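Registration for the Unness winter school on stochastic control and optimal stopping is open as of November 1, 2020. I'm one of the organizers, so I'll put the practical points in a thread. Most of them came out of your emails.

The school runs for one week in February. It's fully online. We had hoped to keep a small group on site but the university isn't renting out rooms to outside visitors this winter.

There are three lecture courses. Gijs Willems teaches optimal stopping and American options. Sanne Verschueren teaches backward SDEs. Toon Baert teaches numerical methods for HJB equations, with exercises in Python. All three courses are given in English.

You should know measure-theoretic probability and Itô calculus before you start. You don't need any finance. Gijs covers the market model in his first lecture, and his notes go out to participants in January.

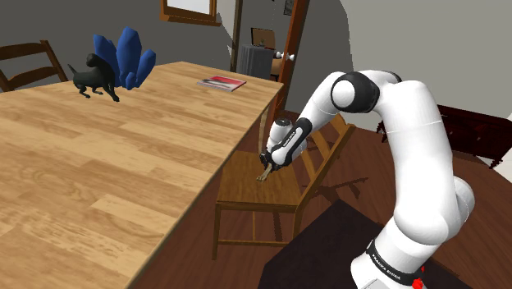

Fees. PhD students and postdocs pay nothing. Everyone else pays 100 euros. The fee covers the recordings and the printed notes, which we mail to you. Please enter a postal address where someone can sign for a package.

We can take 162 people in the lectures. The exercise classes are smaller and have 94 places. If you want the exercise classes, tick the box on the form. We can't add you later by email, so please don't ask Teun, who only handles the invoices.

Contributed talks: there are 6 slots, 20 minutes each plus five for questions. Send a title and one page. Work in progress is fine. We prefer talks by people who haven't finished their thesis yet.

If we can't give you a talk, you'll be offered a poster. Posters are one landscape PDF page and will be up all week. There's a text chat next to each one and one live session where you stand by for questions.
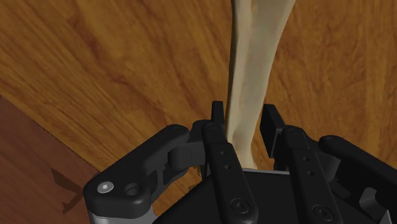

Posters get viewed on laptop screens, so please make your plots readable at that size. Last year we had several free-boundary plots with a yellow curve on white and I could not see the boundary at all. Pick two tones that stay apart. The pale beige piece against the orange-brown wood grain is easy to pick out, and a light curve on a mid-tone background will do the same for your exercise region. Label the axes. Put the parameter values on the poster too, since people will try to reproduce your numbers.

Time zones. Lectures are in the morning, Brussels time. Exercise classes are in the afternoon, and Toon will repeat his in the evening if enough people from the Americas sign up. There's a question on the form for this.

Recordings go up the same day and stay up until the end of the semester. The contributed talks are only recorded if the speaker agrees.

Certificates: yes, if you hand in at least two of the three exercise sheets. If your graduate school needs a number of credits on it, ask them for the wording and send it to me before the school begins.

Two people asked if Dexter Marchetti is giving his course on mean field games again. He isn't this time. His notes from the last school are still on the old page and the link works.

Questions about the program can go under this thread. For anything about payment, use the address on the form.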